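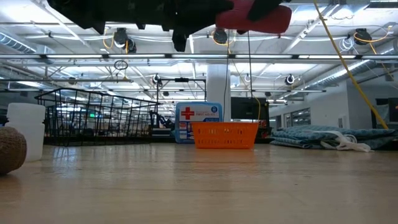 The quote for the arm came to less than Benedicta Ankrah had feared. The quote for everything else arrived over the next five months, in pieces.

Ankrah manages operations at Drandden, a company that repacks returned household goods and sends them back out for resale. Last October she was given a budget for one robot cell and told to have it working by spring. The cell now runs two shifts. She agreed to go through the spending with us line by line, including the parts she would rather have done differently.

"I budgeted for a robot," she says. "I should have budgeted for a room with a robot in it."

The arm and its controller took up less than half of the final total. The rest went to fingers, mounts, cabling, lighting, guarding, a compressor that was later returned, and the hours of the people who put it all together.

**Start with the objects**

Drandden's first shortlist was drawn up by payload and reach. Araba Asante, an engineer who plans automation purchases for small firms, was brought in after that list was done and asked the team to set it aside.

She had them pull 80 items from the returns shelves and sort them by how a person picks them up. Boxes with stiff sides went in one group. Open baskets, which can be lifted by the rim or pinched through the slots, went in another. Soft goods were the largest group and the slowest to handle. A folded blanket has no fixed edge, and loose straps catch on things.

The sorting took two days and changed the order of purchase. The team had planned to pick an arm and then see which gripper fit it. They chose a gripper first, a two-finger model from Skeron, and then looked for an arm that could carry it along with the heaviest item in the set.

Asante recommends pricing three sets of fingers from the start. Padded contact surfaces wear down, and a worn pad on a smooth box will drop it. At Drandden the pads last 1000 cycles on cardboard before someone checks them and usually changes them. The first budget had one set and no spares.

**The floor and the ceiling**

Space is the item most often priced at zero. The company already has the building, so the floor looks free. At Drandden the cell displaced a packing bench and part of an aisle, and the forklift route had to be redrawn.

The ceiling cost more than expected as well. Overhead cameras need something solid to hang from, and each one needs a cable run back to a switch. Ankrah's electrician found the existing trays full and had to add a new one. That came to 73 hours of labor, most of it on a lift, and the lift was rented by the day.

Lighting is worth a test before any money is spent. Rows of bright ceiling fixtures are fine for people, but they reflect off polished floors and glossy packaging, and a vision system may read the glare as an edge. Asante suggests borrowing a camera from the vendor and leaving it up for a full day, from early morning until dark, if there are windows nearby. Drandden ended up buying matte mats and moving the pick area away from the glass.

**Buy, lease or wait**

Three suppliers made offers. Gremora quoted a complete cell at a fixed price, with an 80 percent payment before delivery. Pongsiri offered a lease with service included and a right to return the equipment after a year. The third would sell only the arm.

Ankrah took the lease. The monthly figure was higher than she wanted – over four years it would have cost more than buying – but it let her avoid guessing how long the returns contract would last. She also asked for software updates to be written into the agreement, along with a response time for repairs. Neither was in the first draft.

Acceptance terms took the longest to settle. The supplier proposed a demonstration with its own sample boxes. Ankrah asked for 512 picks using goods from her own shelves, mixed, with no one touching the cell between picks. They argued over what would count as a failure and finally agreed that a dropped item counted, and an item set down in the wrong place counted as half.

Her next request is already written. It asks for a second cell on the far side of the same column, with the cable tray and the spare fingers on the first page. The arm is on page two.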